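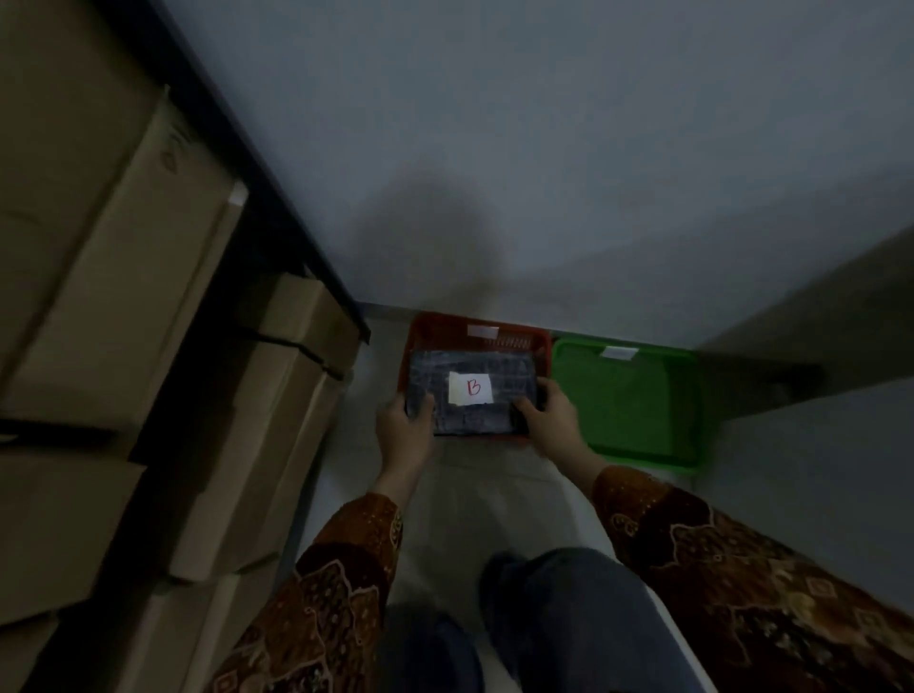

Figura 1. Recipiente com a etiqueta "B", cesto vermelho e tabuleiro verde.

Unidade 4. Seguro de mercadorias: interesse segurável, valor declarado e regra proporcional

Notas de apoio às aulas teóricas. Docente: Yvonne Bramwell. Estas notas não substituem a leitura das condições gerais distribuídas na unidade 2.

4.1 Interesse segurável

O contrato de seguro de danos pressupõe que o segurado tenha um interesse económico lícito na conservação da coisa. No seguro de mercadorias o interesse pode pertencer ao vendedor, ao comprador, ao depositário ou ao credor pignoratício, e pode transferir-se durante a vigência da apólice. A transferência do risco fixada no contrato de compra e venda não coincide necessariamente com a transferência da propriedade. Para efeitos de indemnização, releva o interesse existente à data do sinistro.

O depositário que segura bens alheios pode fazê-lo por conta própria (cobertura da sua responsabilidade) ou por conta de outrem (cobertura da coisa). As duas modalidades têm beneficiários diferentes. Na dúvida, a apólice deve ser interpretada a partir da descrição do objeto seguro e da cláusula de beneficiário.

4.2 Valor seguro e valor do interesse

Designações usadas nesta unidade:

VS: valor seguro, isto é, o capital indicado na apólice.
VI: valor do interesse imediatamente antes do sinistro.
P: prejuízo apurado pelo perito.
F: franquia.

Se VS = VI, o seguro é pleno. Se VS > VI, há sobresseguro e a indemnização fica limitada a VI. Se VS < VI, há subseguro e aplica-se, salvo convenção em contrário, a regra proporcional:

I = P × (VS / VI) − F

A ordem das operações depende do clausulado. Na apólice-tipo Ondska, usada nos exercícios, a franquia é deduzida depois da redução proporcional. Na apólice Kuruc é deduzida antes, ou seja, I = (P − F) × (VS / VI). Os resultados diferem sempre que F seja superior a zero e haja subseguro.

4.3 Caso Balley

A sociedade Balley mantém mercadorias no armazém de Rullunstead. O capital seguro é de 41 mil euros e o valor do interesse, apurado pela peritagem, é de 82 mil euros. A razão VS/VI é, portanto, 0,5. O prejuízo parcial foi fixado em 623 euros, sem franquia.

I = 623 × 0,5 = 311,50 euros

Os restantes 311,50 euros ficam a cargo do segurado, que é tratado como segurador de si próprio na parte não coberta. Note-se que o prejuízo é muito inferior ao capital seguro e que, ainda assim, a redução se aplica. O erro mais frequente nas respostas escritas é comparar P com VS em vez de comparar VS com VI. 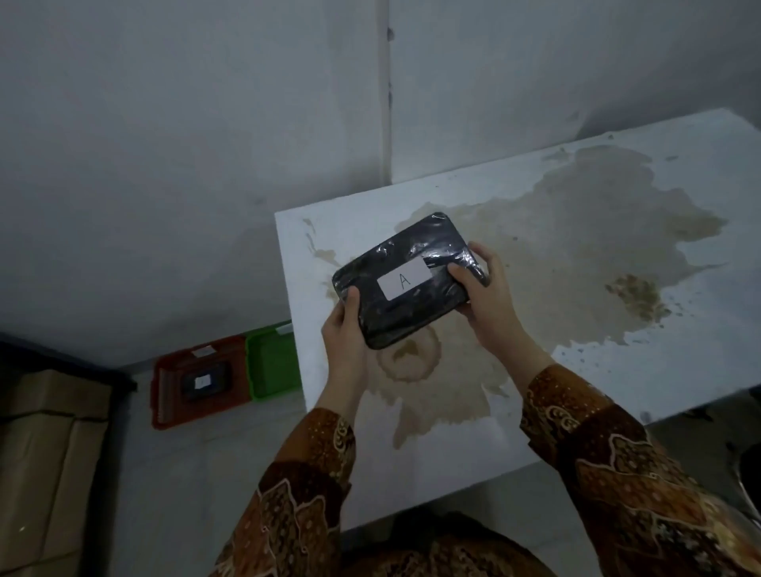 Se as partes tivessem convencionado a cobertura em primeiro risco, a regra proporcional seria afastada e a indemnização corresponderia ao prejuízo integral até ao limite do capital, no caso 623 euros. O prémio desta modalidade é calculado com taxa superior, dado que a probabilidade de esgotamento do capital aumenta.

4.4 Apólice flutuante

Quando o valor armazenado varia ao longo do período, o capital fixo produz alternadamente subseguro e sobresseguro. A apólice flutuante resolve o problema através de declarações periódicas de existências e de um prémio provisório, acertado no final. A omissão ou o atraso de uma declaração tem as consequências previstas no clausulado; na apólice Ondska considera-se o último valor declarado.

4.5 Exercícios

1. Refaça o caso Balley com uma franquia de 41 euros, primeiro segundo a apólice Ondska e depois segundo a apólice Kuruc.
2. Determine o valor de VS a partir do qual o segurado receberia o prejuízo integral, sem franquia e sem cláusula de primeiro risco.
3. A última declaração de existências foi entregue em março. Indique os elementos necessários para calcular a indemnização se o sinistro ocorrer antes da declaração seguinte.

As resoluções são entregues em papel no início da aula seguinte, com os cálculos intermédios. O exercício 2 será retomado na unidade 5, a propósito do cosseguro.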